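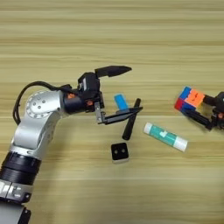 Ticket: Holiday cottage bookings showing one day early in shared calendar
Opened by: Fadi Nassar
Property group: Liltstead, Brudwood
Status: Resolved, left open for comments until the end of January

Opening message

Hello all, and thank you in advance for your patience with me, as I know the calendar has already had more than its fair share of tickets this winter. I look after the bookings for the two cottages at Liltstead and the one at Brudwood, and I keep everything in the shared calendar so that the cleaners can see when guests are coming and going. It has worked very nicely for a long while. This week, though, the cleaners' copy has started showing guests arriving the day before they really do. My own copy looks perfectly fine!

I only found out when our lovely cleaner at Brudwood rang to ask why the people inside were still eating breakfast when she had them down as gone. They were very good about it and gave her a cup of coffee, but I would rather not rely on that twice.

What I have tried so far:
Closed the calendar and opened it again on my own computer
Signed out and back in
Deleted one booking (the Trindade party, 5 people, Brudwood) and typed it in again from scratch
Asked the cleaner to restart her phone

None of this made any difference. The Trindade booking came back one day early on her phone, just as before.

Reply from support

Hi Fadi, thanks for writing all that out, it saves us a good deal of back and forth. Could you tell us whether every booking is wrong on the cleaners' copy, or only some of them? And when you add a booking, do you tick the "all day" box or do you give it a start time?

Reply from Fadi Nassar

Good question, and I had to go and look. It is only some of them. The older ones, from before the holidays, are right on both copies. The new ones are wrong on hers and right on mine. I always tick "all day" — I have never seen the point of a time, as guests turn up when they turn up, whatever the welcome letter says.

I should perhaps mention that I got a new laptop over the holidays. My son set it up for me while I was cooking, so I can't swear to what was picked on which screen. The old one is in a drawer if you need anything from it.

Reply from support

That is very helpful. Please open the calendar on the new laptop, go to Settings, then Region and Time, and tell us what it says next to "Calendar time zone." It is a separate setting from the clock on the laptop itself, so the clock in the corner can be right while this one is wrong.

Reply from Fadi Nassar

Well, there we are. It is set to a zone 7 hours ahead of us. The clock in the corner is correct, so I would never have thought to look. I have changed it to our own zone and pressed Save. The new bookings still show a day early on the cleaner's phone, though. Have I done it wrong?

Reply from support

You've done it right. The bookings you added on the new laptop were saved as starting at midnight in the other zone, and midnight over there is still the afternoon or evening before where you are. Changing the setting fixes anything you add from now on, but the ones already saved keep their old starting point. That also explains the Trindade party: it was typed in again while the setting was still wrong.

To put the rest right:
Open each affected booking on the laptop
Untick "all day" and save
Open it again, tick "all day," check the date, and save
Pull down on the calendar screen on the phone to refresh

Reply from Fadi Nassar

I sat down with a pot of tea at 2 and went through them all, checking each against my paper book — yes, I still keep one, and I felt rather pleased with myself for it. Everything at Brudwood now matches. At Liltstead there was one booking that stayed stubborn, for a family named Grusberg staying 4 nights. I had made that one as a copy of an old booking, and unticking the box did nothing at all. In the end I deleted it and entered it fresh, and it landed on the proper day on both copies.

The cleaner has checked her phone and is happy.

Note added by support

Copied bookings can hold on to the zone they were copied in. If another one won't move, delete and re-enter it as Fadi did. We have added the time zone check to the new computer page in the help section.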